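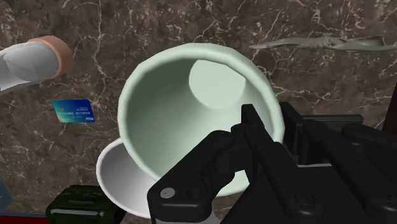
Voreo Travano — módulo de retenção e liberação segura para garras paralelas de dois dedos

Quem já pôs uma garra paralela para pegar xícaras, copos e potes pela borda conhece o problema. O dedo desce para dentro do recipiente, fecha na parede, a aproximação fica alguns milímetros fora do previsto e o dedo encosta onde não devia. O controlador acusa colisão e o braço para. Até aí, tudo certo. O susto vem depois, na recuperação da falha: o programa manda abrir a garra, os dedos se afastam dentro de um espaço que não comporta o curso inteiro e a louça vai embora.

Foi uma falha dessas, em junho, na célula de ensaios da Siqueira, que deu origem ao Travano. O braço tinha parado direitinho, o alarme era o esperado, e a rotina de rearme abriu a garra no curso total com um dedo dentro e outro fora da peça. A borda lascou e a xícara saiu rolando pela bancada. Ninguém se machucou, mas havia uma pessoa com a mão a caminho da peça, e isso bastou para rever tudo: o firmware, o procedimento e o texto do manual.

O que o módulo faz

O Travano fica entre o flange do punho e a garra e vigia a força nos dedos o tempo todo, inclusive com o braço parado. Depois de uma parada de proteção, ele segura a última posição dos dedos e recusa qualquer comando de abertura total até receber a liberação do operador. Quando ela chega, a abertura é feita em passos curtos, com leitura de força entre um passo e outro. Se um dedo encontra resistência do lado de fora, o movimento para ali mesmo e o módulo informa qual dos dois encostou.

E essa última parte é a nossa favorita! Antes, o alarme dizia só "garra obstruída" e lá ia alguém se debruçar sobre a bancada para descobrir o motivo. Com o dedo identificado, dá para recuar na direção certa logo na primeira tentativa, o que muda bastante o humor de quem passa o dia ajustando pontos de aproximação.

Testes em simulação

A rotina de recuperação roda primeiro em ambiente simulado, com a bancada cheia de propósito: tigela, frascos e objetos altos perto da trajetória. São 50 variações de posição da peça, e cada versão do firmware passa por 1.000 ciclos de parada e rearme antes de seguir para a célula física. Foi assim que achamos uma segunda falha, mais discreta — com a garra muito baixa dentro de um recipiente fundo, a subida começava antes de os dedos terminarem de se afastar da parede, e a peça vinha junto por um instante.
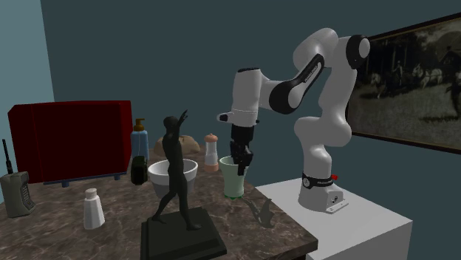 Garra abaixada, com as pontas dos dedos dentro do copo verde-claro.

A correção já vem de fábrica a partir do firmware 6. A subida só começa depois que a força nos dois dedos fica abaixo do limite configurado. Em unidades anteriores, a atualização é gratuita e feita pelo conector de serviço, com o módulo fora da garra.

Aviso de segurança: código 113

O código 113 significa que o módulo está retendo os dedos depois de uma parada. A garra pode estar fechada sobre uma peça, com força aplicada, mesmo que o braço esteja imóvel.

Não coloque a mão entre os dedos nem puxe a peça. Mantenha o braço parado, apoie a peça por baixo se ela puder cair e use a liberação por passos no painel. Se o código voltar logo em seguida, desligue a alimentação da garra e siga o procedimento manual do capítulo de manutenção. Rearmar repetidamente não resolve e desgasta as pastilhas dos dedos.

O Travano não substitui a parada de emergência nem a avaliação de risco da célula.

Compatibilidade

Garras elétricas paralelas de dois dedos com retorno de posição. Garras pneumáticas ficam de fora por enquanto (estamos mexendo nisso, e os primeiros resultados animam bastante). Para quem usa o controlador Clistach, os códigos de falha já aparecem no painel com o texto completo em português. Nos demais, o módulo envia o número do código e um bit de estado por dedo.

Acompanham o módulo o cabo de serviço, os parafusos do flange, um jogo de pastilhas e o cartão com os códigos de falha, para deixar preso perto do painel.

Voreo — Contato | Assistência técnica | © 2025 Voreo. Todos os direitos reservados. | Voltar ao topo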